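The arm on the sorting bench, and what we all do now

Workshop Floor > Automation and the people stuck next to it

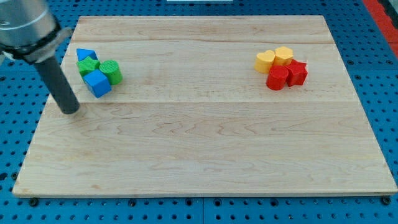

Sorting bench, rod fitted. Blues and greens to the left, reds and yellows to the right.

benchmonkey wrote:
Right then. Some of you asked in the April thread what we'd got at Skitelden, so there it is. We pack wooden and plastic shape sets for nurseries, and the returns come back as a great jumble that somebody has to put in order. For years that somebody was four of us on stools with a radio. Now it's an arm with a stick on it.

It doesn't pick anything up. It pushes. We had a gripper on trial and it sulked at anything with points, so the rod went on and stayed on. It nudges the pieces about the board until the colours are where they should be, then one of us lifts them off into trays and puts the next lot down. That is my job now. I am the bit before and the bit after.

Anyone else gone from doing the thing to feeding the thing? How are you finding it?

Graltorer wrote:
We've got one at our place. Well, a bigger one, and it does jars. My title went from "packer" to "cell operator" and my wages went from what they were to what they were.

The stars would worry me. You push a cylinder and it goes where you like. You push a star and it goes round to see its mum.

benchmonkey wrote:
Cylinders are worse than you'd think if they tip over. The stars spin but they do at least stop. The cube is the good boy of the set, push it flat on a side and off it goes.

Dot_in_Despatch wrote:
So it does blue and green together in one heap? And red and yellow in the other? I could do that with my forearm.

benchmonkey wrote:
You could, Dot, and we did. The forearm method was banned after the business with the tea.

Two colours a side is how the customer's trays are laid out. Don't ask me to defend the trays.

Londoño wrote:
I'm going to disagree with the general moaning. I did hand sorting at Rarlow for 14 years and my wrists are finished. I would have kissed that arm on the mouth. People get misty about the stools and the radio and forget what Friday afternoon felt like from the elbow down.

Graltorer wrote:
Nobody's misty about the elbows. I'm misty about the radio. You can't hear it in the cell and you can't have a chat, you're watching for the light to go orange. Eight hours of waiting for orange.

Londoño wrote:
That's a bad layout though, not the arm's fault. Get them to put the light where two of you can see it and take turns. We got that by asking. Asking for seven months, but asking.

kev_from_tooling wrote:
What's the board bolted to? Looks like pegboard from here. And is that a proper split collar holding the rod or something made up in house?

benchmonkey wrote:
It's a holey blue table, and the four bolts along the front of the board are the ones I've had out and in more often than my own front door key. Shift the board by a whisker and the arm wants teaching again. The collar came with the arm as far as I know. Imelda would tell you, she's the one with the manual.

kev_from_tooling wrote:
Put a dowel in. Two dowels. Then it goes back in the same place every time and you can stop teaching it.

benchmonkey wrote:
I have suggested dowels. Dowels are being looked into.

Dot_in_Despatch wrote:
Everything on our side gets looked into as well. There's a trolley wheel that's been looked into so hard it's come off.

More to the point, how many of the four of you are still on it?

benchmonkey wrote:
One on the bench per shift, which is me on earlies. Two went over to repairs, mending the sets with chipped corners, and they like it better if I'm truthful. The fourth was Imelda Tagle and she went on the course and looks after the arm now. So no one's out of the door. But there were two agency people we used to get before Christmas and I don't suppose they'll be ringing them. It doesn't show up as anybody losing a job because they were never written down as having one.

Graltorer wrote:
That last bit is the whole story at ours too.

Londoño wrote:
Fair. I'll give you that one. Is it any faster?

benchmonkey wrote:
Slower per board than Imelda was in her prime. She'd want that recorded. But it doesn't stop for its dinner, and the figure on the whiteboard is 160 boards a shift. Management had 200 in the presentation. There was a bar chart.

kev_from_tooling wrote:
You'd get your 200 with dowels.

ImeldaT wrote:
I was told I was being discussed. The collar is the maker's own, Kev. The rod is ours, we cut it down because the first one was too long and dipped at the far end.

And I want to stick up for this job a bit. On the stools I never once got asked how the bench ought to work. Now I get asked every day, usually by somebody annoyed, but it's still asking. I'd not go back. I do miss the company. I've started taking my break in repairs with the other two, which I'd recommend to Graltorer if there's a repairs to go to.

Graltorer wrote:
There's a smoking shelter and I don't smoke. Might start.

ImeldaT wrote:
Also the dowels are ordered. They were ordered on 01/05/2024 and I've got the slip.

benchmonkey wrote:
First I've heard of it. I had the board off again this morning.

kev_from_tooling wrote:
What size did you go for?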